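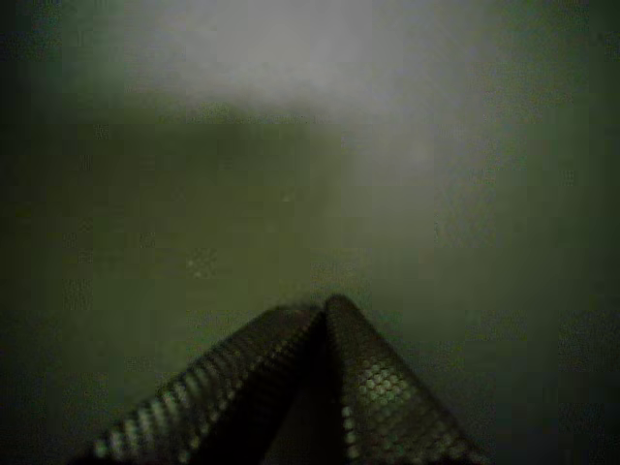
Brenness Institute, Office of Graduate Studies in Public Policy

From: Setareh Rostami
To: Policy field placement list
Date: 10 July 2021
Re: Reading group and the placement handbook

Dear Farhad, and hello to everyone else on the list,

Thank you so much for writing, and please don't worry about asking in front of the whole group. I'm sure half the cohort was wondering the same thing (I had two notes in my inbox before I'd finished my tea!). I've kept your message below so people can follow along.

> Farhad Mousavi wrote:
> Hi Setareh, I start my placement with the Wirkberg town
> council in September and I'm a bit lost. Does the 8-week
> minimum include the training days at Pludomier? And do I
> still have to come to the reading group if I'm away?

Yes, the training days do count, all of them, as long as your supervisor signs the attendance sheet. Niloufar Taheri keeps the sheets, and she would love to have them before you leave town. The travel allowance is 393 dollars this year, paid after you send in your receipts, so do hang on to every last bus ticket.

As for the reading group, we'd miss you, but you're excused while you're away. Pejman is leading the fall sessions and has picked a long report on rural clinics. It runs to 454 pages, and before anyone panics, he only wants the chapters on budgeting and on village health workers. I read them on the train last month and enjoyed them far more than I expected to, especially the part about who gets to sit in on the spending meetings.

One more thing while I have you all here. The placement handbook still lists the old form for changing supervisors. Please use the new one, which Farzad Mirzaei can email you.

Do write if anything is unclear, and enjoy what's left of the summer!

Warmly,
Setareh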